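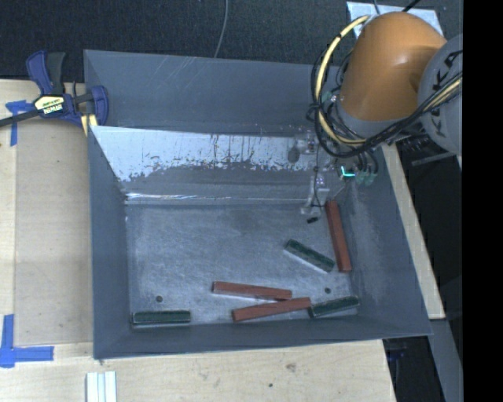 Soltley 성씨 어원 사전 사용 후기

영국계 성씨의 유래를 찾아보는 프로그램이다. 이민 간 친척 쪽 가계도를 정리하다가 Kettler와 Fallow라는 성이 나와서 7개월째 쓰고 있다.

수록 범위
기본판에는 성씨 3000개가 들어 있고, 추가 자료를 받으면 1000개가 늘어난다. 영국 지명에서 온 성은 설명이 충실하다. Fallow를 찾으면 묵혀 둔 밭을 뜻하는 옛말에서 왔을 가능성을 먼저 적고, 머리색이나 옷 색깔에서 온 별명일 수 있다는 설도 함께 싣는다. 독일계인 Kettler는 솥을 만들던 직업과 관련된다는 한 줄이 전부였다.

검색
철자가 조금 달라도 찾아 준다. 교구 기록에는 같은 집안이 세 가지 철자로 적힌 경우도 있어서 이 기능을 가장 많이 썼다. 다만 Wonddale처럼 드문 성은 변형 철자만 나열되고 어원 칸이 비어 있다. 비슷한 지명을 억지로 갖다 붙이지 않은 점은 괜찮다고 본다.

출처 표시
항목마다 참고 문헌이 붙지만 쪽수가 없는 것이 많다. 인용하려면 원문을 따로 확인해야 한다. 문장(紋章) 그림은 40점 정도만 있었으면 싶을 만큼 많고, 특정 가문의 것을 성씨 전체의 것처럼 보여 주는 점이 거슬린다. 설정에서 끌 수 있다.

한국어 지원
메뉴는 한국어로 바뀌지만 본문은 영어 그대로다. 고대 영어 단어에는 뜻풀이가 달려 있어 사전을 자주 펼칠 일은 없었다. 인쇄하면 특수 문자가 네모로 나오는 문제가 있었는데 10월 업데이트 이후로는 제대로 나온다.

성씨의 뜻만 알고 싶은 사람에게는 기본판이면 된다. 조상을 실제로 추적하려면 교구 기록이나 인구 조사 자료를 같이 봐야 한다. 추가 자료는 독일계 항목이 보강되면 그때 살 생각이다.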